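Got my bike back, sort of

May 27, 2020

So the phone rang while I was elbow-deep in dishwater, and a very tired voice from the property room at Grovari Police asked if I was still missing a bicycle. I had to think about it for a second! It was stolen in December and I'd already done my grieving.

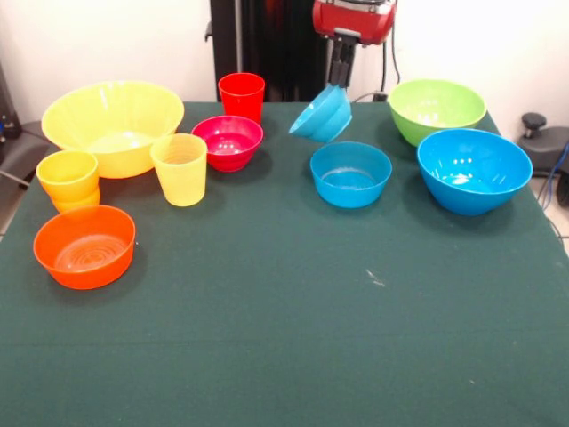 Bowls and cups on a green cloth

For anyone new, the short version: I locked it outside the library on Faltis Street with a Meltix cable lock (I know, I know, you all told me) and went in to return two books. I was gone long enough to get into a chat about the parking situation. When I came out there was half a cable on the ground and no bike.

I filed the report that same afternoon. You can do it online now if nobody saw the thief, and the form is okay except that it wants a serial number and won't let you move on without one. I didn't have mine. I ended up calling Namboodiri Cycles, where I bought it, and they dug it out of their sales records while I held the line. Bless them. Without that number I'd never have gotten the call, as the officer made very clear to me. They have 266 bikes in that property room and most of them will go to auction with no owner attached.

The insurance part was less fun. The bike cost me 757 dollars new and my deductible is 600, so you can do the math on whether that claim was worth the paperwork. I filed anyway out of pure stubbornness, then withdrew it when they asked for a third form.
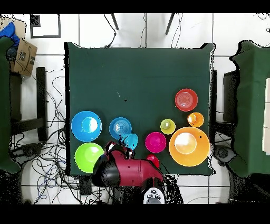 Bowls, plates and cups on the green cloth.

Anyway, the pickup. You need a photo ID, the report number and something showing it's yours, and you go to the side door on the parking lot side, which has no sign on it at all. I walked around the building twice. The officer wheeled it out and — oh, my poor bike. Somebody has sprayed it matte black, right over the decals and part of the chain. The seat is different. The bell is gone, and I loved that bell. But there was the serial number under the bottom bracket, every digit matching.

They found it during a search at a storage unit, along with a bunch of others. There may be a court date, and I might get a letter asking what the bike was worth to me. I've been told that can take months, and that any restitution tends to come in tiny checks if it comes.

I paid 70 dollars for a tune-up and a proper U-lock on the way home, and the shop threw in a used bell. It's a bit squeaky. Please go write down your serial numbers tonight, and if you've got a favorite way to get spray paint off a chain, leave it in the comments.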